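Support ticket: Oner cell simulator, arm stops short of the pick pose above the cart assembly
Status: Resolved, monitoring 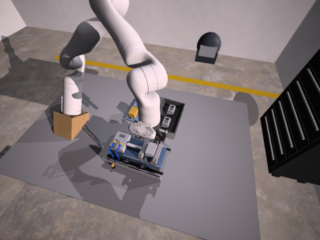 Customer: Mthembu
Product: Oner simulation package with the Demalden parts library
Priority: Normal
Ticket owner: Heriberto Nava, Application Support
Opened: Apr 25, 2023

Summary of the report

The customer is evaluating the Oner package before deciding whether to take a full licence. The evaluation includes the standard bench cell and the Demalden parts library. The customer reports that the arm completes its approach, comes to a halt above the parts and does not carry out the final downward move. No collision is shown on screen. The run ends with the message "Target not reached within tolerance", and the sequence must then be restarted by hand.

The customer further reports that the same sequence completed without fault in the previous release, which was installed in December, and asks whether the fault lies in the product or in the cell file.

Information supplied by the customer

The cell file, the sequence file and the run log were attached when the ticket was opened. The customer confirmed that no changes had been made to the arm model, the mat or the room. The cart assembly and the black tray holding the two handheld devices were both placed from the Demalden library. The yellow box on the blue board was added by the customer's own staff and is not a library part.

The customer had already tried the following before contacting Support:

Restarting the package and reloading the cell file.
Lowering the speed of the final approach.
Deleting the yellow box and running the sequence again.
Raising the time allowed for each move.

None of these steps changed the outcome.

Entry 1. First response

The ticket was acknowledged and assigned. The customer was asked to confirm the build shown on the About page and to state whether the evaluation licence had been applied to the whole workstation or to a single user account. The customer was also asked to leave the cell file unaltered until Support had finished its checks.

The customer replied that the licence had been applied to the workstation and supplied the build details. The build is the current one. No licence restriction applies to arm movement during an evaluation, and this was confirmed to the customer in writing.

Entry 2. Attempt to reproduce

The cell file was loaded on a Support workstation and the sequence was run 7 times. On each run the arm rose from its pedestal, bent over towards the mat and brought the end effector to a point just above the cart assembly. The final move was then refused. The message matched the one given by the customer.

The fault is therefore reproducible and does not depend on the customer's hardware. The customer was informed, and the request for a remote session was withdrawn.

Entry 3. Review of the run log

The log shows that the path planner accepted the approach and rejected the final move. The stated cause is a predicted contact between the end effector and an object on the cart. The planner does not draw predicted contacts unless the relevant display option is switched on, which explains why the customer saw no collision.

To switch on the display, open the View menu, choose Contact and tick Predicted. The setting is kept separately for each user account and is switched off after a new installation.

With the display switched on, the predicted contact lay above the gray cylinder on top of the assembly. The cylinder itself was clear of the end effector at that point. The contact shape held in the library for this part was taller than the part as drawn.

Entry 4. Comparison with the earlier release

The Demalden library was revised between the two releases. In the earlier version, each component on the cart carried its own contact shape. In the current version, the components on top of the cart share one enclosing shape, which was introduced in order to shorten planning times. The enclosing shape takes its height from the tallest item and applies it along the full length of the assembly.

The sequence written by the customer brings the end effector down towards the middle of the assembly, where the cylinder lies. Under the earlier library there was sufficient room for this move. Under the current library the same space is treated as occupied.

The behaviour is as designed for the current library. Support accepts, however, that the change was not described in the release notes in terms that a customer would be able to apply to an existing sequence. A correction to the notes has been requested from the documentation team.

Entry 5. Workaround issued

The following steps were sent to the customer.

1. Save a copy of the cell file under a new name.
2. Select the cart assembly in the cell tree and open its Contact page.
3. Change the contact setting from Enclosing to Per component.
4. Select Rebuild and wait for the progress bar to close. The rebuild took nearly 300 seconds on the Support workstation.
5. Save the file, close the package and open it again.
6. Run the sequence with predicted contacts displayed.

The customer was advised to leave the contact setting of the black tray unchanged. The handheld devices in it are not approached in this sequence, and a more detailed shape would lengthen planning without benefit.

The customer was also advised against widening the tolerance on the final move. Doing so suppresses the message but allows the sequence to continue from the wrong position, and any later step that relies on that position will be unreliable.

Entry 6. Customer reply

The customer reported that the rebuild had completed but that the first run had stopped with a different message, "Contact data out of date". The second run gave the same result. The customer asked whether the original file should be restored.

Support asked for the new log. It showed that the package had been left open after the rebuild, so that the planner was still using the stored data. The customer was asked to repeat step 5 and did so. The message was not seen again.

It is noted that the package gives no prompt to close and reopen after a rebuild. This has been entered as a separate improvement request.

Entry 7. Confirmation of the fix

The customer confirmed that the arm now completes the final move and that the sequence runs to its end. The same result was obtained on the Support workstation using the corrected copy of the file. No predicted contact was shown at the pick pose.

The customer remarked that planning for the whole sequence now takes longer than before. This is expected with the per-component setting. Where planning time is a concern, the setting may be limited to the items that the end effector approaches closely, and the remaining items may be left under the enclosing shape. Instructions for dividing an assembly in this way are given in the Oner user guide, in the chapter on contact shapes.

Entry 8. Further questions from the customer

The customer raised two further points before agreeing to the change of status. They are recorded with the replies given.

The first concerned the shadows on the mat, which the customer finds heavy enough to make small parts difficult to see. The customer asked whether the lighting has any bearing on the planner. It has none. Planning uses the contact shapes and the arm model alone. The lighting may be softened under View, Lighting, without affecting the results of a run.

The second concerned the yellow box. As it is not a library part, the customer wished to know whether it needed a contact shape of its own. A shape is created automatically when a part is brought in, and the one in the customer's file was found to be correct. The box played no part in the fault and may remain in the cell.

Entry 9. Related reports

A search of earlier tickets found 2 with the same message following the library revision. One was raised by Hemodent, whose sequence used a different assembly from the Demalden library. That ticket had been closed with advice to widen the tolerance. The advice was not suitable for the reasons set out in Entry 5, and Hemodent has been sent the corrected steps. The other ticket was withdrawn by the customer before a cause was found, and a copy of the steps has been sent to the contact on record.

Support staff handling any report of "Target not reached within tolerance" are asked to check the contact setting before considering speed, time limits or tolerance.

Cause

Change of default contact shape in the revised Demalden library, affecting sequences written under the earlier version.

Resolution

Contact setting for the cart assembly changed to Per component, contact data rebuilt, package closed and reopened.

Actions outstanding

Release notes to be corrected. Owner: Documentation.
Prompt to be considered after a contact rebuild. Owner: Product.
Predicted contact display to be considered as a default for evaluation licences. Owner: Product.

Evaluation licence

At the customer's request, the evaluation period has been extended by 7 days to make up for the time lost. The extension has been applied to the existing licence key and no new installation is needed. Files created during the evaluation remain usable if the customer proceeds to a full licence.

The ticket will remain under monitoring until the end of the extended period. The customer may reply to this ticket at any time before then, and should attach the run log if the message returns. After closure, a new ticket should be opened and this one named in the description.

Last updated by: Heriberto Nava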